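Home | Guides | Parts | Swap Table | Contact

Wastlow Parts Desk: Expansion Slots and Older Boards – Frequently Asked Questions

These are the questions we get most often at the counter and by email about fitting cards to used motherboards. If yours isn't covered, bring the board number and the card number when you write.

Which slot should my graphics card go in?

A full-length PCIe x16 slot. Many board makers give it its own color so it is easy to find, but colors were never standardized between makers. Check the printing next to the slot or the manual before you go by color alone.

What is the difference between PCI and PCIe?

They are two different connections and the cards don't interchange. PCI is the older one and is often a white or cream slot. PCIe slots come in several lengths. A PCI card won't seat in a PCIe slot, and pushing harder will only damage the card edge.

Can I put a short card in a long slot?

With PCIe, yes. An x1 or x4 card normally works in an x16 slot. The rest of the slot stays unused. Some workstation boards limit certain slots to certain cards, so look at the manual if the card isn't detected.

Can I put a long card in a short slot?

Only if the short slot has an open end and nothing on the board is in the way. Most are closed. We don't cut slots open and we don't take back boards that have been cut.

Is a long slot always a full-speed slot?

No. A slot can be x16 in length and have only four or eight lanes wired to it. The marking beside the slot usually gives both, but it is small print. A flashlight and a magnifier help.

What are the plastic clips at the end of some slots?

They are retention clips, and they hold a heavy card in place. Press or slide the clip to release it before you pull the card. Broken clips are the most common fault on the boards we take in. A board with a broken clip still works, but support the card with the case bracket screw.
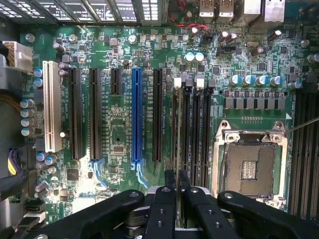 Page 2 of 2

How do I count the slots?

Manuals differ. Some number from the processor side and some from the far edge. Go by the labels on the board. On the board in the photo, the white PCI slot is at the far left, the blue slot is the PCIe x16, and the other PCIe slots are black, one of them much shorter than the rest. The labels run vertically beside the slots.

Do I have to unplug everything before adding a card?

Yes. Shut down, switch off the supply, pull the cord, and hold the power button for a few seconds. The wires inside the case can stay plugged into the board unless they block the slot. If you do need to remove a power connector, press its latch and pull on the plastic, never on the wires.

What should I look for on a used board?

Start with the capacitors. The tops should be flat, with no bulging and no brown residue. Then look down into each slot for dust, bent contacts or bits of broken plastic. Check the small parts between the slots too – a slipped screwdriver can knock one off, and it is easy to miss.

How do I clean a slot?

Use short bursts of compressed air with the board lying flat and the power off. Don't put a cotton swab into the slot, as the fibers catch on the contacts. Card edges can be wiped with isopropyl alcohol and left to dry.

My new card isn't detected. What now?

Reseat it first. Then try another slot of the right type, and check whether the card needs its own power cable. Update the BIOS only after that. The Salcombe riser cards we sold until March need a setting changed in the BIOS, and the steps are on sheet 221 in the Guides section.

Do you test boards before you sell them?

Every board is started with one card in each slot in turn. The tag shows the result for each slot. If a slot failed – and it happens – the tag says so and the price is lower.

Can I return a board?

Within 13 days, with the tag still attached and no marks from a forced card.

Last updated 2026-09-02

2 comments | Share

Contact Wastlow Parts Desk | © Wastlow | Back to top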